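Kerham Tuner 8 review: a recorder box with a good memory

By Vira Hordiienko
15 October 2018

3 comments | 18 shares

We use cookies to improve your visit. By continuing you accept our cookie policy.

I have used the Kerham Tuner 8 since July, when our old recorder stopped waking up in the evenings. It is a set-top box for free channels, with a hard disk inside and two tuners. My husband wanted the Gonano box, but it has no proper series recording, so I won this discussion.

Setting it up took me 18 minutes, including the channel scan. The scan found 58 channels, and I removed the shopping ones by hand. You must do it one by one, and after each one the menu jumps back to the top of the list. I wrote to Kerham and a Mr Hladun answered me politely that they know this problem.

Recording is the strong side. You press the green button once for a programme and twice for the whole series. In three months it missed one episode of a cycling programme, when the start was moved to a later hour. Two recordings at the same time are fine, and you can watch a third one from the disk.

The guide is less good. It shows eight days, but the text is small and the grey letters on a blue ground are hard to read from a sofa. The search wants you to type with the arrows, and it does not remember your last words.

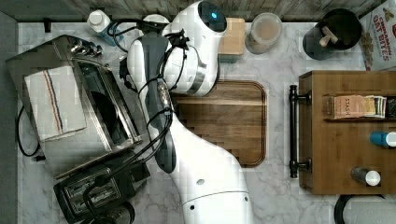
Sound is clear with films, a little thin with news, and I soon connected our old speakers. The box itself is low and has the size of a large book, so you can put it almost anywhere if the air can move around it. For a kitchen television I would keep it well back on the worktop, away from the place where a chopping board lies, as its top is open like a grille and crumbs will fall in. The fan is quiet in the daytime. At night you can hear the disk when a recording begins, and for a bedroom I would choose another model.

The remote control is light and the buttons have a good click. Batteries are included.

I give it four stars from five. If Kerham repairs the channel list, I will gladly add a half.

Sign up to our newsletter for new reviews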